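Workshop notebook: Tristville site, open floor
Working group on handling practice
January, opened 09:40

Purpose of entry

To record the position reached on the draft house rules for cloth handling with hand-held grippers, to note the points on which the rules were applied during the present round, and to list the amendments to be carried into the next issue. Colleagues at the Bodin site have asked for sight of the entry before they adopt the same text. It is therefore written out more fully than is usual in this book.

Status of the rules

Issue 3 of the draft is in force on this floor. Issue 2 is withdrawn and printed copies should be removed from the benches. Issue 3 has eleven clauses, of which clauses 1 to 4 (floor, power, people, stop) apply to everyone present, and the remainder to those holding a gripper or reviewing recordings. The Trovix tracking sheet has been updated to use the same clause numbers. Recordings logged under the old numbering, 185 in all, have been left as they are. A note at the head of the sheet gives the conversion.

Clause 2, floor and cables

The wording at present is "Cables shall be kept clear of the handling area." This is too loose. Two readers took "handling area" to mean the sheet or bed on which the cloth lies, and one took it to mean the whole of the floor on which the operator may step. The second reading is the one intended. Proposed wording:

"Cables shall not cross any part of the floor on which an operator may step while holding a gripper. Where a cable must cross, it shall be covered or taped along its full length before work begins."

It was asked whether coiling is enough. It is not, in the view of the group, for a cable on the operator's own side of an appliance. Coils move. To be checked at the start of each session and initialled on the sheet, column F.

Clause 3, people on the floor

The floor is shared and will stay shared. The earlier proposal to clear it during recording was rejected at the last meeting and should not be raised again without new grounds. What the clause requires is narrower:

- persons not taking part keep out of the handling area;
- no person passes between an operator and the cloth;
- anyone bending or kneeling near a mobile base first checks that the base is stopped.

The third item was added at the request of the Bodin site. The clause does not say who confirms that the base is stopped. Provisionally this is the person nearest the stop control. Needs a proper decision.

Clause 5, grip and tension

Most of the discussion was spent here. The clause covers two different cases and has been written as though they were one.

Case (a): cloth free at all edges. The operator approaches from the near side, takes a single edge or fold between the fingers, and lifts. No limit on tension is needed.

Case (b): cloth held at another point, whether by a clamp, a second gripper or the weight of an object. The load on the fingers can rise quickly with a small movement of the wrist, and a sudden release sends the cloth back towards the held end. The following is proposed for case (b):

"Where the cloth is held at a second point, the operator shall draw it taut slowly and shall stop when it is taut. The operator shall not use the second point as an anchor for pulling. Release shall be made with the cloth slack."

There was some objection to the last sentence, on the ground that certain tasks end with the cloth under tension. The answer is to bring the hands together by a short distance before opening the fingers, and the few seconds this costs are accepted. The sentence stands for now.

Fingers are to be looked over before use for loose screws and worn rubber. Under the Zemell fitting notes, which we follow for want of anything better, finger pads are changed at 2,000 closures. The counter on the second gripper read 1,614 when last written down, so a set should be ordered now and not at the limit. Order raised at 10:15, no reference yet.

Clause 6, the surface

Sheets are to be spread so that their colour differs plainly from that of the cloth handled. Wrinkles in the sheet are allowed. An earlier draft required the sheet to be flat and free of creases, and this was struck out: it took nearly 800 seconds of preparation in one session, and the reviewers found no difference in the recordings that could be put down to it. The operator should make sure, however, that the fingers close on the cloth alone. If the sheet has been taken up with it, open, withdraw and begin again. The attempt is kept and marked "S".

Clause 7, other objects

Household objects may remain on or near the surface provided they are not breakable, not sharp and not powered from the mains. If an object is disturbed it is left where it falls until the attempt is complete. Operators have been putting things back halfway through, which spoils the attempt and also brings a bare hand close to the fingers. To be stressed at induction.

Clause 9, review

The reviewer shall not be the operator. The reviewer looks at clauses 2, 3 and 5 in every recording and at the remaining clauses in one recording out of ten. A breach of clause 2 or 3 is reported the same day. A breach of clause 5 is noted and collected for the monthly summary.

Query from Bodin: does a breach make the recording unusable? Answer as drafted: no. Safety findings and data quality are kept in separate columns and one does not decide the other. Otherwise there is a plain temptation to overlook the first in order to save the second.

Amendments to carry forward

Clause 2: replace wording as above.
Clause 3: name the person who confirms the base is stopped.
Clause 5: divide into 5(a) and 5(b); add the sentence on release.
Clause 6: delete remaining mention of creases in the annex (missed last time, page 4).
Clause 7: no change to wording; induction slide to be revised.
Clause 9: add answer to the Bodin query as a note.

Open floor, blue cloth, cases (a) and (b)

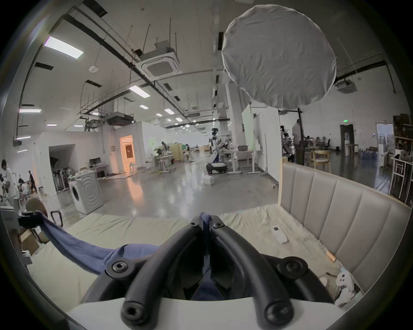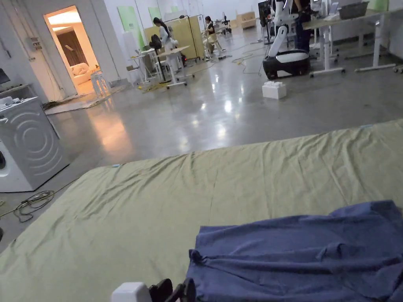 Entry kept by: Practice and Standards Lead, Tristville

Text continues from the meeting of the afternoon, 14:30.

The cloth held by the clamp falls under 5(b), and the garment lying on the green sheet under 5(a). The group agreed that the two should be given separate task codes in Trovix, so that the monthly summary can show them apart. The old code is closed to new entries once the sheet has been changed.

Cables on the floor near the washing machine are to be dealt with under the new wording of clause 2 before the next session. Cable covers are in the long cupboard; the short lengths are too narrow for more than two cables and should not be used in pairs.

On the green sheet, the colour requirement of clause 6 is met. Whether the pale sheet on the bed will do for light garments was left open. A darker one is to be tried.

Bodin to receive this entry and the marked copy of Issue 3 together. Comments back in February. Issue 4 will not be circulated until clause 3 is settled.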